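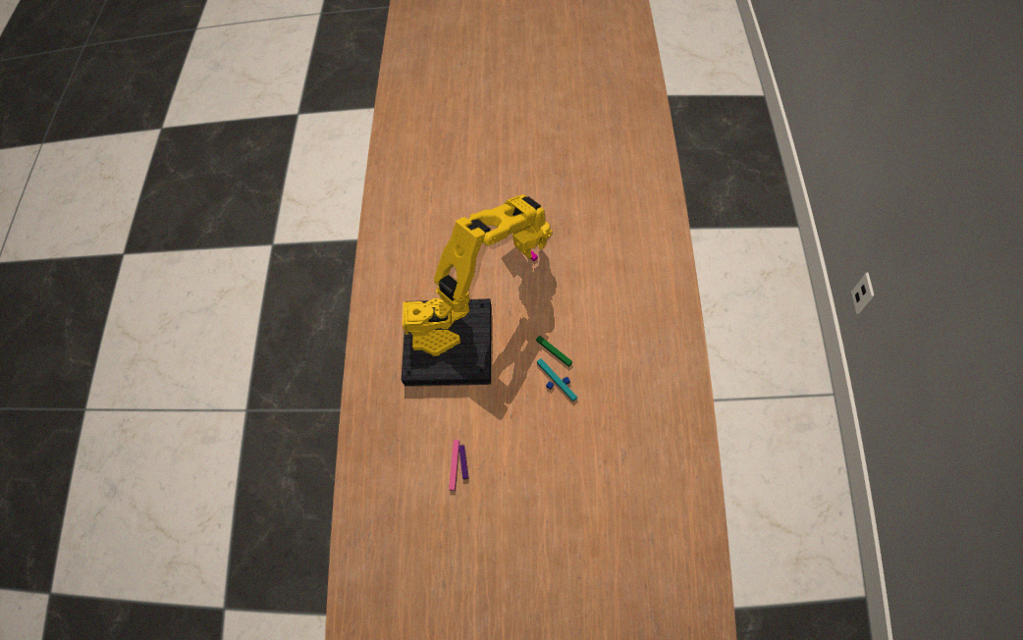
Salamatu Ajayi wrote in on Thursday to ask why her simulated arm picks up short pieces perfectly well and then closes beside the long ones, even though she hasn't touched a single setting in between. She had already swapped the gripper model twice and was about to do it a third time. Please don't, Salamatu! I'm nearly sure it's the tool point and the wrist camera disagreeing with each other, and I've been meaning to write down how I set mine up anyway, so make yourself a cup of something and we'll go through it together.

I run the tabletop cell in Dimton, using the Starico arm model, and the menu names below are the ones I see. If you're in another simulator the words will differ, but the order of the work is the same, and I'd really ask you to stick to the order. I have done it backwards more than once and lost a whole evening each time.

## Before you start

Save a copy of your scene under a new name. I call mine `cell_608` for no better reason than that it was number 608 in my folder when things finally worked, and I've been superstitious about it ever since.

Leave your bars and cubes where they are. People like to clear the table down to one perfect block in the middle, and then they're surprised when everything goes wrong again as soon as the clutter comes back. A bar with a cube lying close beside it is a very good test piece.

Turn the arm speed down as well. I use 4 percent for all of this, and yes, it's slow, but you can see a finger heading for the wrong place in plenty of time to stop it.

## Set the base first

1. Select the base and open its placement panel. The bottom of the base should sit exactly at the height of the tabletop. If it's sunk into the wood even slightly, every height you measure afterward will carry that mistake along with it.
2. Lock the base. There's a little padlock next to the placement values, and it's easy to think you've clicked it when you've only selected it.
3. Send the arm home and back out to a point over open table, then read the joint values. Do it again. The two readings should match to the last digit, this being a simulation, and if they don't, something in the scene is still free to move (look at the table, which people forget to fix in place).

## Set the tool point

The tool point is the spot the arm believes it's carrying around at the end of its wrist. You want it midway between the fingertips. The model I started from had it up at the wrist flange, and a lot of them ship that way.

1. Open the gripper fully and put the tool point at the midpoint between the two tips.
2. Close the gripper on nothing and check that the tips meet at that same point. If one finger arrives early, the travel limits on the two fingers aren't equal, so make them equal before you go on.
3. Rotate the wrist through half a turn. The tool point should stay put while the fingers swing around it. When it traces a little circle instead, correct it sideways by half the width of that circle and try again.

That third one is what I'd bet on in Salamatu's case. A short piece will forgive a sideways error because the fingers nudge it into line as they close. A long bar has more drag against the table and stays where it is, and then you get a finger coming down on top of it.

## Line up over a long bar

1. Switch to the wrist view and pick a bar that has something lying near it.
2. Turn the wrist until the fingers stand one on each side of the bar, and check that there's bare table to be seen between each finger and the bar. Judge by the edges of the bar itself and leave the shadows out of it, because a dark strip along one side will make you think the bar is wider than it is.

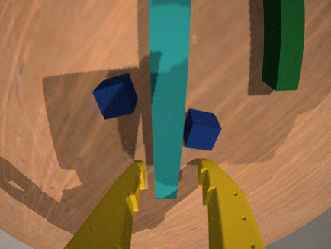
3. Lower the arm to just above the table and look again. If the bar has drifted toward one finger on the way down, your approach isn't vertical, so go back and level the wrist.
4. Close slowly, lift, set the bar down, and open.

## If it still misses

Check the camera mount. In my scene the wrist camera hangs off the flange with its own offset, and when I updated the gripper from Malinowski's parts library that offset went back to zero without a word. Type it in again and save right away.

Then look at the contact settings. I keep the friction on the fingers at 100 percent of the library value and leave it alone. Raising it can hide a bad tool point for a while, and then you'll be chasing the same trouble later with a heavier part.

Salamatu, if you get through all this and it's still closing to one side, send me your wrist offset and the two finger limits and I'll try them in my copy.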